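티켓 제목: 장난감 정리 작업, 상자에 넣기는 되는데 "정리 끝" 판정이 안 나요
제품: Briltero 양팔 탁상 키트
상태: 진행 중
등록: 2023년 1월
작성자: Olga Ocampo

안녕하세요, 또 저예요. 지난번 수건 개기 티켓은 결국 손으로 개는 게 빠르다는 결론으로 닫았잖아요. 이번엔 좀 만만한 걸 골랐다고 생각했는데, 장난감 치우기도 만만치가 않네요 ㅠㅠ

증상부터 적을게요. 탁자 위에 흩어진 장난감을 집어서 상자에 담는 작업이고요, 집는 것 자체는 꽤 잘해요. 그런데 마지막 단계에서 "완료" 대신 "배치 재시도"가 뜨고, 멀쩡히 들어간 걸 다시 꺼냅니다. 꺼냈다가 넣고, 또 꺼내고. 우리 집 막내가 하는 짓이랑 똑같아요.

지금까지 돌린 건 100회예요. 사람 손 안 대고 끝까지 간 게 64회, 재시도 루프에 빠진 게 19회, 나머지는 제가 중간에 멈췄어요(한 번은 택배 받으러 가느라...). 로그는 첨부해 뒀습니다.

해 본 것들:
- 전원 껐다 켜기. 당연히 했고 당연히 그대로예요.
- 양쪽 팔 영점 다시 잡기. 왼팔은 좋아졌고 오른팔은 잘 모르겠어요.
- 그리퍼 힘 낮추기. 공을 놓치는 일이 늘어서 원래대로 돌렸어요.
- 펌웨어를 지난 6월 버전으로 내리기. 루프는 줄었는데 동작이 너무 느려서 못 쓰겠더라고요.
- 대기 시간을 750밀리초로 늘리기. 조금 나아진 것 같기도 한데 기분 탓일 수도 있어요.

댓글 1, Mwajuma Temba
로그 봤어요! 루프에 빠진 회차는 거의 다 상자가 기준 방향에서 틀어져 있네요. 팔이 상자를 살짝 건드리면 벽 위치가 어긋나고, 그러면 프로그램은 물건이 벽에 걸쳐 있다고 믿어 버려요. 상자 밑에 미끄럼 방지 매트 한 장 깔아 보실래요? 그리고 다 담긴 상태 사진도 한 장 부탁드려요.

댓글 2, Olga Ocampo
매트 깔았더니 덜 밀리긴 해요. 근데 집에서 쓸 건데 매번 상자를 똑바로 맞춰 놔야 한다면 그냥 제가 치우는 게 낫지 않나요? 사람은 상자가 삐뚤어졌는지 신경도 안 쓰고 던져 넣잖아요. 사진은 매트 빼고 찍은 거예요.

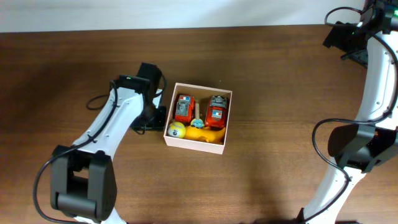

Briltero 사용자 지원팀 · 가정용 작업 담당

다 담긴 모습이에요. 소방차 두 대가 위쪽에 나란히 있고, 미니언처럼 생긴 노란 공이랑 바나나가 아래쪽에 있어요. 제 눈에는 이 정도면 정리 끝인데 말이죠. 상자가 살짝 기울어진 건 보이시죠? 그리고 두 소방차 사이에 나무 막대가 서 있는데, 이것도 판정에 영향을 주나요? 눕혀야 하는 건지 궁금해요.

댓글 3, Branwen Gittins
막대 좋은 지적이에요. 판정 모듈이 벽보다 높이 올라온 물건을 "덜 들어감"으로 보거든요. 설정에서 높이 허용치를 한 단계 올려 보세요. 그리고 상자 방향을 시작할 때만 읽지 말고 물건 하나 넣을 때마다 다시 읽게 바꿔 주세요. Pritport 매장에서도 부품 트레이 담을 때 비슷한 문제가 있었는데 그걸로 많이 줄었어요. 바나나처럼 휘어진 건 아직 저희도 어려워요. 벽에 딱 붙으면 경계를 자꾸 헷갈려 해요.

댓글 4, Olga Ocampo
오, 둘 다 바꿔서 짧게 돌려 봤는데 루프가 한 번도 안 났어요! 물론 몇 번 안 돌린 거라 아직 큰소리는 못 치겠고요. 대신 매번 상자를 다시 보느라 전체 시간이 길어졌어요. 저녁 먹기 전에 틀어 놓고 밥 먹고 오면 끝나 있는 정도? 집안일 맡긴다고 치면 이건 참을 만해요. 작업장에서 쓰는 분들은 답답하실 듯.

남편은 기계가 장난감 치우는 시대 왔다고 신났는데, 탁자 위에 올려 주는 건 여전히 저예요. 소파 밑에 들어간 건 누가 꺼내 주나요 ㅋㅋ

댓글 5, Mwajuma Temba
소파 밑은 다음 티켓으로요 ㅎㅎ 바꾼 설정 그대로 긴 시험 한 번만 더 부탁드려요. 바나나가 벽에 붙은 회차는 따로 표시해 주시면 Mirjam Vanhove에게 넘길게요. 그때까지 이 티켓은 열어 둡니다.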